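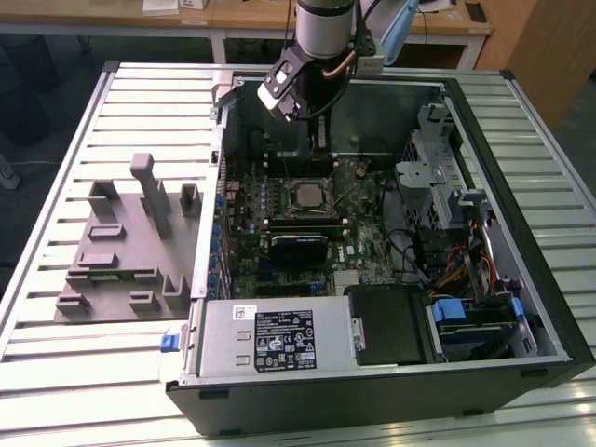 *An open Dell desktop tower, side panel off.*

# Resteo is moving to the old Insaurralde building, and it's taking your old computers with it

Good news for anyone in Dornuvgate with a dead PC in the closet (so, me, and everyone I've ever met here). Resteo, the secondhand computer shop that's been squeezed into half a storefront on Vesa Street for as long as I've lived in town, is moving into the ground floor of the old Insaurralde furniture store in September. The lease is signed, the sign permit went through, and the paper is already up in the windows.

If you've ever tried to turn around in the Vesa Street place with a monitor in your arms, you know why people are happy. I once stood in line with one foot on the sidewalk! The new space has a proper front counter, a loading door in the alley, and a parking lot you don't have to parallel park in.

The part I care about most is the drop-off. Right now Resteo takes computers two mornings a week and stops when the back room is full, which it usually is by the time I've found my shoes. After the move, drop-off will run every day the shop is open, until 6 p.m. Desktops and laptops are free to leave. Printers will still cost you a few bucks, and they still won't take the big glass tube TVs, so please don't leave one at the alley door at night. (Somebody did this in the spring. It sat there in the rain looking very sad.)

According to the notice the shop put up by the register, it sold 420 fixed-up machines last year and gave another 143 to schools and families in the county. The same notice says 301 of the computers that came in were too far gone and got taken apart for parts and scrap. I'd have guessed that number would be higher, seeing what people around here call "barely used." My own contribution had a raisin in it.

Prices aren't changing with the move, at least not this year. A basic desktop with a keyboard and mouse starts at $60, and you get a month to bring it back if it quits on you. I bought one for my kitchen two winters ago to look up recipes and it's still chugging along, flour and all.

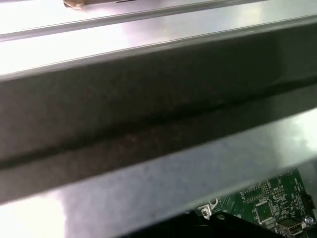

There's also going to be a parts wall, and I may need to be kept away from it. Memory, power supplies, old graphics cards, cables by the pound, all of it out where you can dig around instead of describing what you want to the person behind the counter. They're setting up a small table near the front too, with a few screwdrivers on it, so you can check that a part fits before you pay.

One thing to know before you bring anything in: take your files off first. The shop wipes every drive that comes through, and once it's wiped your photos are gone. If the computer won't start and you need what's on it, say so at the counter and they'll pull the drive and hand it back to you. No charge for that.

The Vesa Street store stays open through the end of August, with everything on the floor marked down so there's less to haul. After that it closes for a week while they move. The bus stops right across from the Insaurralde building, and the entrance is on the side, under the green awning. The front doors are staying locked until the new hinges come in.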